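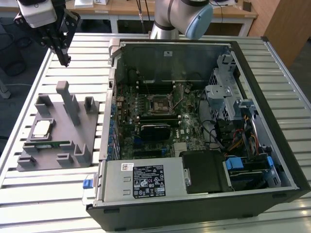
Tema: ¿Reaprovechar una torre vieja como servidor de copias?

pacoteclas
18 de agosto de 2025
Buenas. Tengo una torre de sobremesa parada desde julio y quiero usarla para guardar las copias de casa. Son 2.582 fotos y varias carpetas de documentos, nada exagerado. Le pondría 2 discos nuevos en espejo. ¿Merece la pena o compro un NAS pequeño?

nublado_37
Yo compraría el NAS. Una torre encendida todo el día gasta bastante más y hace ruido. Medí la mía con un enchufe de esos y daba 112 W en reposo, con gráfica puesta.

marisma
Con gráfica, claro. Quítala si el procesador lleva vídeo integrado y el consumo baja mucho. Además no hace falta tenerla siempre encendida: la mía arranca de noche, copia y se apaga.

nublado_37
Ya, pero entonces no puede ver las fotos desde el móvil cuando quiera.

marisma
No ha dicho que quiera eso. Ha dicho copias.

pacoteclas
Solo copias, sí. Las fotos las veo en el portátil.

olmo_seco
Cambia la pila de la placa y mira los condensadores antes de gastar en discos. La fuente también, si tiene muchos años. Y el espejo no es una copia: si borras algo, se borra en los dos. Guarda un disco externo en otra casa.

pacoteclas
Apuntado lo del externo. Empiezo por la fuente y ya contaré.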